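Learning to Bake Rye Bread in a Very Small Kitchen

I have a new obsession and it lives in a jar on top of my fridge. If you've been reading for a while you know I go through phases (the pickle summer, the pasta machine, the four months when I only wanted to talk about beans), but I think rye might be a keeper. I've baked 9 loaves so far, and I'd be happy to eat most of them again!

The whole thing started with my neighbor Bożena Kaczmarczyk, who left half a loaf on my doormat in a paper bag when I had the flu. It was dark and heavy and a little sour, and I ate the entire thing over two days with butter and nothing else. When I was well enough to knock on her door and beg for the recipe, she laughed and handed me a jam jar of something gray and bubbling. "Feed it," she said. So I've been feeding it.

The starter

Mine is all rye. No wheat, no honey, no grapes floating around in it. Once a day I stir in some flour and water until it looks like wet cement, and then I leave it alone. Rye starter doesn't stretch and balloon like the wheat ones you see in videos, so for the first week I was convinced I had killed it. Look for little holes on the surface and a smell like green apples. If it smells like nail polish, it's hungry.

It has a name, of course. It's called Druvia, after a bakery my aunt used to take me to as a kid, the one with the poppy seed rolls in the window and the bell that never worked.

Temperature matters so much more than I expected. In winter my kitchen is chilly in the morning and then gets a good blast of sun, and I used to move the jar all over the apartment chasing warmth. Now it stays on the fridge and I just give it longer when the weather's cold. Some days it's ready by lunch and some days I'm still waiting at dinner time. I've made my peace with that, and I get a lot of reading done.
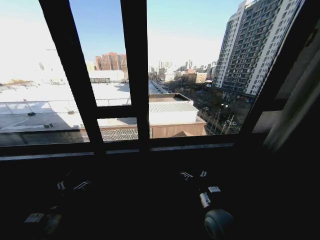 The flour

Please try more than one flour before you decide you don't like rye. I started with the only bag my supermarket had and the bread came out bitter and kind of sandy. Then I found a stone-ground one at Śliwiński, the deli across from the tram stop, and it was like a different food. It smells grassy when you open the bag. They sell it from a bin in the back next to the buckwheat, and you have to ask for the scoop.

I also ordered a coarse one from Darkcombe, a little mill that posts its flour in cloth sacks. That one soaks up a ton of water. My first loaf with it had a crack down the middle you could lose a spoon in, and after that I started adding a good splash more and it behaved beautifully.

What I do now

I mix the first part at night, before I brush my teeth. It's 300 grams of rye flour, the same weight of warm water, and a big spoonful of starter. Stir, cover with a plate, go to bed.

In the morning it should be puffy and full of holes when you poke it. I put a spoonful back in the jar for next time (I forgot this once and had to go back to Bożena with my empty jar, very humbling). Then in goes another 300 grams of flour, more water, salt, and a spoon of dark molasses. Some days I throw in caraway, some days sunflower seeds, and once I put in chopped prunes and I would do that again in a heartbeat.

There's no kneading! I can't tell you how happy this makes me. Rye dough is sticky like clay and it doesn't want to be kneaded, so you just stir it hard with a wooden spoon, scrape it into a greased loaf pan, and smooth the top with a wet hand. Then you wait until it creeps up near the rim and you see pinholes in the top. Get it into a hot oven, turn the heat down after the first fifteen minutes, and give it close to another hour.

Then comes the hard part. You have to leave it alone until the next day. I know. My friend Yiğit Öztürkmen came over when a loaf was just out and talked me into cutting it while it was still steaming, and the knife came out looking like it had been dipped in glue. He ate two slices anyway and said it was great, but he also puts hot sauce on melon. Wrap it in a towel and go do something else. The next day it slices clean and the flavor is about ten times better.

All that waiting has been good for me, I think. I'm usually the person who opens the oven door every five minutes. With rye I drink my coffee, I stare outside for a while, I answer a letter, and the dough gets on with it.
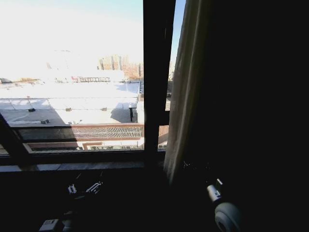

Winter sun over the neighborhood.

What to eat with it

Butter first, always, and a lot of it. After that my favorites are a soft egg with dill, or farmer's cheese with radishes and plenty of black pepper. Smoked fish if I'm feeling rich. When the loaf is getting old I slice it thin, fry it in oil, and rub it with a cut clove of garlic until my whole kitchen smells like a bar, and then I eat it standing up.

The crumbs are good too. I dry the heels in the oven, crush them with a rolling pin, and stir them into yogurt with a bit of sugar and sour cherry jam. Bożena taught me that one as well, and she says her mother made it with whipped cream for birthdays.

My next project is the long, slow kind of rye that bakes overnight in a covered pan at a very low heat and comes out almost black. I've got a lidded Gedilar pan that I found at a thrift store, a bit dented on one corner, and I've already lined it with paper to see how much dough I'll need. I'm hoping to have it figured out by April, when my sister visits, and she is picky about bread in a way that I find very motivating.

If you bake rye, please tell me what you put in it! I especially want to hear from anybody who has used leftover coffee in place of some of the water. I've got half a pot sitting here and I'm very tempted.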